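Home | Costumes | Makeup | Old Posts | About | Contact

Do you need the deluxe vampire?

Every October I get talked into looking at vampire costumes again, and every October the same word is printed on half the bags. Deluxe. I have been a vampire more often than anything else, mostly out of laziness, and I still couldn't tell you what the word means. The Lerna store in Steinbach had its Halloween aisle up before the school supplies were gone, so I went over there with a notebook and a bad attitude.

Lerna carries the Clukari line this year. The plain vampire is a cape and a bow tie. The deluxe vampire is a cape, a vest, a medallion and what the bag calls a "shirt front," meaning a shirt that stops when it gets to your ribs. I have worn one of those. It rides up the first time you reach for a chip, and then you spend the evening tucking in something that has no tail to tuck.

The capes felt the same to me. I rubbed the samples between my fingers like somebody buying curtains and could find no difference in the cloth. Same thin satin, same raw edge inside the collar, same strip of ribbon to tie under your chin. The deluxe one has a stand-up collar with a piece of stiff plastic in it, and that part I'll give them. A floppy collar looks sad on anybody.
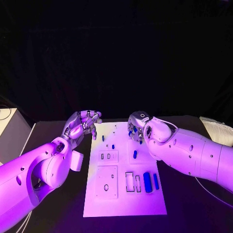 A reader wrote to say I'm being too hard on the bagged sets, that plenty of people find out about a party the night before and just want to walk in wearing a thing that reads as a costume. Fair enough. I've done that too. My complaint is with paying extra for the word on the bag, when the same person could buy the plain cape and wear it over a white shirt they already own.

A real shirt fixes most of it. So does a real vest, if you have one from a wedding or can find one at a thrift store. The vest in the Clukari bag is a vest in front and elastic in back, which is fine as long as you keep the cape on, and you won't, because indoors those capes are like wearing a shower curtain.

I bought the plain one. I also bought the deluxe one, for this blog, and I would like some sympathy for that. The medallion came off its chain in the car.

I took both apart at the kitchen table. The plastic in the deluxe collar slides right out of a little sleeve, and a strip cut from a cereal box slides right in. It isn't as springy. It held its shape through an evening of me walking around the house, and from across the room I doubt you'd pick out which was which. 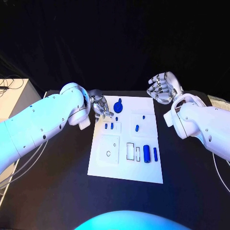

The fangs are a separate argument

No bag I've ever opened had fangs worth putting in your mouth. The ones in the deluxe set are the full tray kind, upper and lower, that make you drool and talk like you've been to the dentist. You'll take them out to eat and leave them on somebody's windowsill. That's where all of mine have ended up.

The better kind are single caps that go over your own teeth, and this year everybody seems to be pushing Clavix, which comes with little beads you soften in warm water and press inside the cap. The package says they're good for 13 wearings. I don't know who did the counting. I got 3 out of mine before the left one started to slide around, and I was careful, or careful for me. You can soften the beads again and refit them, so maybe that is how they get to 13. The package doesn't say so.

They do look good, I can't argue with that. Much better than the tray, and people can understand you. I'd just ignore the number, and practice talking before you leave the house. The letter S is a problem for the first nine or ten sentences.

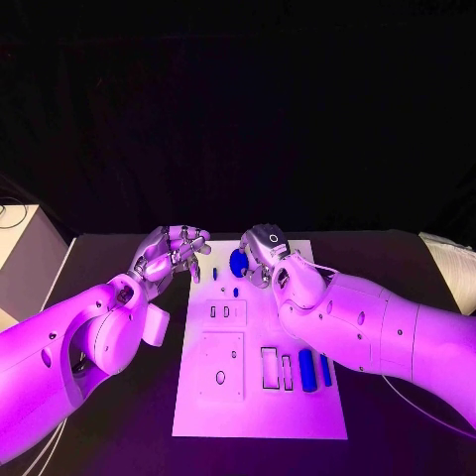 Someone at the checkout told me she skips fangs entirely and does it all with makeup: pale face, gray under the eyes, a bit of dark red at the corner of the mouth. I've been thinking about that ever since and I can't find much wrong with it. You can eat. You can drink. Nothing falls in the punch.

My one doubt is the white face makeup. The tube that comes in the deluxe bag goes on like spackle and cracks when you smile. A cheap foundation a couple of shades too light does the job, and it doesn't come off all over the collar, or not as badly.

So here is what I'm wearing: plain cape, cereal box collar, my own shirt, a thrift store vest that smells faintly of mothballs, Clavix caps until they give out. The deluxe bag is going back in the closet with the medallion loose in the bottom. If Lerna marks the leftovers down in November I may change my mind about the vest. I doubt it.

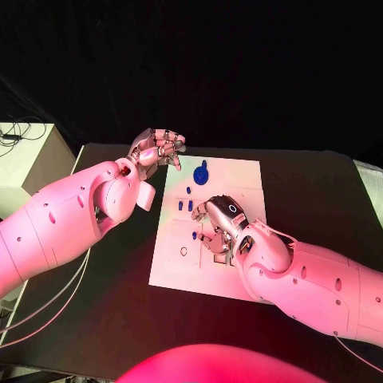

White panel, pink light

2 things I didn't get to are the capes with hoods and the ones with a red lining. I'm suspicious of the hoods.

Comments

Anonymous: The tray fangs should be illegal. I gag just reading about them.

Anonymous: Try a plastic folder for the collar instead of the cereal box. Holds up in rain.

Guest: I liked my deluxe one. Wore it 2 years running and the medallion is still on.

Guest: Did the caps leave any gunk on your teeth? That's what stops me.

Recent posts

Fake blood that stays red
Why I gave up on spray-on hair color
Capes, trains and other things people step on
9 wigs I regret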